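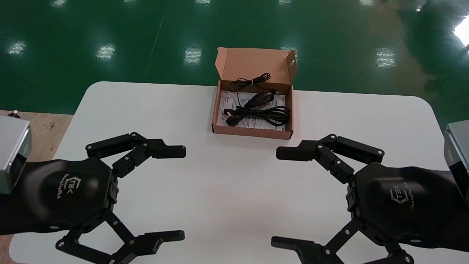 flasto_fan
Mouse unboxing results are in and I'm thrilled! 117 demos, two arms, and the policy now gets the mouse out in 44 tries out of 50ish. Cable and all!

hinds2
Lovely stuff, but is it the same box every time? Ours at Clukonport fell apart once we changed the cable coils.

flasto_fan
Same box, coils reshuffled each run.

Fustwood
Not convinced. I'd want 516 demos before I believed it.

hinds2
Disagree, variety beats bulk. Try a new table height next!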